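Print | E-mail
Reading time: 2 minutes

Flustis Support — Label printing stops after update

Status: solved

Problem
Since the October update, our Flustis client at the Kanaan branch stops printing address labels after 15 pieces. The queue shows "waiting" and does not continue. The invoices from the same computer print normally.

Sunday, first attempts
I restarted the print service and the computer. The result was the same, again 15 labels and then waiting. I connected the printer by cable instead of the network, no change. I also tried the old driver, but Flustis refused to start with it.
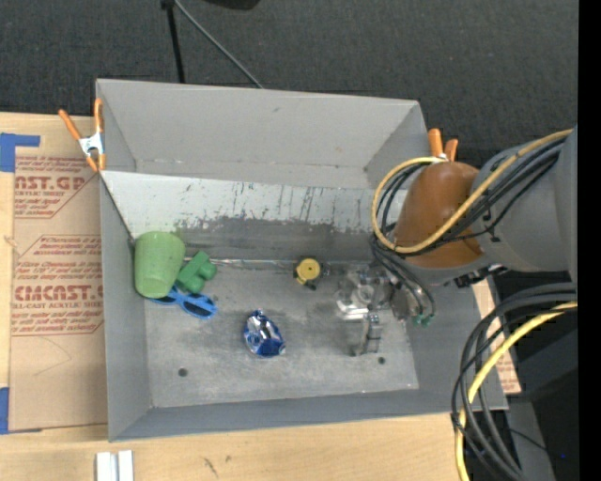
In the settings I found that the time limit for one job was 30 seconds. Before the update it was 100, I have this in my notes from the installation. I put it back to 100 and all labels of the test job came out. After closing the program the value was 30 again.

Answer from Mirnuda helpdesk
They wrote that the local settings are now overwritten by the profile on the server. One must change the value in the server profile — the menu is "Output", then "Limits" — and log in again on each client.

Result
Changed on the server, seven clients logged in again. The branch in Tadell had the same fault and it is also gone there. I would ask only that this is written in the update notes, because I did not find it.

Contact | Copyright Flustis Support | Back to top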